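Robot teaching by demonstration

Robot teaching by demonstration is a family of methods in which a person shows a robot how to do a job, and the robot later does the job on its own from what it was shown. The showing can be done by taking hold of the arm and moving it, or by steering it from a distance with a controller. Other names in common use are learning from demonstration, imitation learning and, in older workshop language, lead-through programming. The terms overlap a good deal and writers do not agree on where one stops and the next begins.

The attraction is easy to grasp. A person who can fold a towel or seat a plug in its socket often cannot say exactly how it is done, and writing it out as a list of positions and speeds would take days. Showing it takes a few seconds. Much of what makes the field so enjoyable to follow is the range of clever, homely ways people have found to do the showing!

Background

Paint-spraying arms were among the first machines to be taught in this way. A skilled sprayer would guide the arm, or a lighter stand-in for it, along the side of a part while the movements were recorded, and the machine would then play them back. Playback of this sort copies the path and nothing else, so if the part arrives a little out of place the paint goes on a little out of place too.

Later work set out to get past plain playback. With many demonstrations of the same job, each begun from a slightly different position, a computer can look for what they have in common and work out a rule linking what the robot senses to what it should do next. The rule is usually called a policy.

Teaching by hand

In hand guiding, also called kinaesthetic teaching, the motors are set to hold up the weight of the arm and otherwise give way. The teacher grips the wrist or a handle near the tool and walks the arm through the task. Beginners tend to pick it up very quickly, and they can feel through the arm when a part touches or jams.

It has its awkward side. The teacher's own hands and sleeves get into the camera's view, which matters a great deal if the robot is meant to learn from pictures. Large arms are tiring to push, and moving two arms at once is more than most people can manage alone. Fine finger work is hard too, as the gripper normally has to be opened and closed with a button or a foot pedal.

Teaching by remote control

In remote teaching, or teleoperation, the operator stands or sits apart from the robot. The simplest controllers are keyboards, gamepads and the six-way knobs sold for computer drawing. Hand-held trackers of the kind made for virtual reality games are popular, since the gripper can be made to follow the hand directly. Another approach uses a leader arm, a small light copy of the working arm: the operator moves the leader and the follower repeats each joint angle as it goes.

Delay is the old enemy here. Even a short lag between hand and gripper makes people slow down and start moving in small, cautious steps, and those hesitations end up in the recording. A loss of touch is the other common complaint. Some systems push back against the operator's hand when the gripper meets something, while many leave the operator to judge contact by eye.

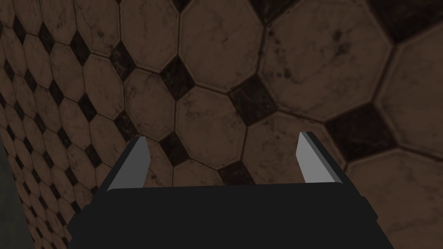

A camera fixed to the wrist is a great help in this kind of work. It travels with the gripper and keeps the fingers in view, so the operator can line them up closely before shutting them, and the learning program later gets the very same view to work from. Its weakness is that it shows little of the wider surroundings, and a turn of the wrist swings everything at once. New operators often lose their bearings and have to back away before trying again. For this reason a wrist camera is generally paired with a second one that stays put.

Demonstrations in simulation

Demonstrations can also be given to a simulated robot, with the same controllers. Nothing breaks, the room can be put back to its starting state in an instant, and floors, walls and lighting can be swapped freely between attempts. Patterned surfaces are worth including, as a program trained only against plain backgrounds may take fright at the first busy one it meets. The harder part is contact: rubbing, squashing and slipping are all difficult to imitate well, and a grasp that holds in simulation may fail on a bench.

The Trarnside trials

A small and much-liked study was carried out by Slavica Bošković at the Trarnside workshop, with its notes released on February 12, 2020. Newcomers taught the same peg-and-hole job by hand guiding and by remote control, using an arm from Skorkum and a leader arm built by Ghoneim. The study gathered 464 demonstrations and kept 458 of them, the other six having been spoiled by recording faults. Each newcomer had 20 minutes of practice, and single demonstrations ran for up to 90 seconds.

Bošković reported that hand guiding gave quicker demonstrations and remote control gave cleaner camera views. Her notes are also a pleasure to read for their margin remarks on how differently people go about one small task. The recordings were later converted to the Clullum format, with the hand-guided and remote sets stored separately.

Quality of demonstrations

More demonstrations are usually better, but a careless set can do harm. Long pauses teach the robot to pause. If one teacher always goes round an obstacle to the left and another to the right, a simple learning method may average the two and head straight for it. Many groups therefore agree on a way of doing the job before recording starts, then vary the starting positions on purpose.

Recoveries are valued as well. A demonstration in which the gripper misses, backs off and tries again shows the robot what to do when things go wrong, which a run of perfect attempts never can. In some methods the person watches the trained robot at work and takes over the controls at the moment it strays, and those corrections are added to the next round of training.

See also

Gripper
Hand guiding
Imitation learning
Leader and follower arms
Teleoperation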